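Reading a Museum Label: A Sceptic's Guide – Frequently Asked Questions
Rami Sabbagh, Torvik Press. Page updated August 22, 2025. 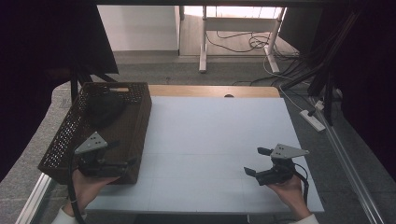

A brown woven basket with something soft and black inside, on a white tabletop.

Is this another book on how to look at art?
No, there are plenty of those already. It deals with the small printed card next to the object, who writes it, and how far a student should trust it when an essay is due on Monday.

Who is it for?
First- and second-year students in art history and museum studies. Sixth-formers have used it too, though chapter 2 assumes you have already written at least one essay on a real object in a real gallery.

Why be suspicious of labels? Aren't they written by experts?
Often they are. They are also cut to fit the card, and a "perhaps" is usually the first word to go. A date that was argued over in the catalogue turns up on the wall as plain fact. I have no quarrel with the people who write them, but I would not hang a paragraph on one.

Can I cite a label in my essay?
You can, if your tutor allows it. Give the museum, the room and the day you read it, as labels get changed. Better still, find out where the label got its claim and cite that.

Does the book teach a method?
I would not call it that. Publishers like the word more than I do. There is a short set of questions to put to any label, and you may drop the ones that get you nowhere.

How long is it?
181 pages with the index. There are 20 exercises, most of them meant to be done standing up in a gallery with a pencil.

Are there answers to the exercises?
Only to the ones that have answers.

What about audio guides and apps?
They get one chapter, and it is not a kind one. I tried the Flurix and Bonow guides on the same gallery visit and they disagreed on who had painted two of the works. Neither gave a source.

Is there an e-book?
Yes, from Brodeck. The page numbers don't match the printed copy, so say which one you used.

I found a mistake. Will you fix it?
Probably. The July reprint put right a wrong caption in chapter 4 and a muddled footnote in chapter 7. Please send the page number and your source – "my lecturer said so" won't do.

Can my library order it?
Yes, through Torvik's trade desk, quoting list number 2292. Inspection copies go to teaching staff only.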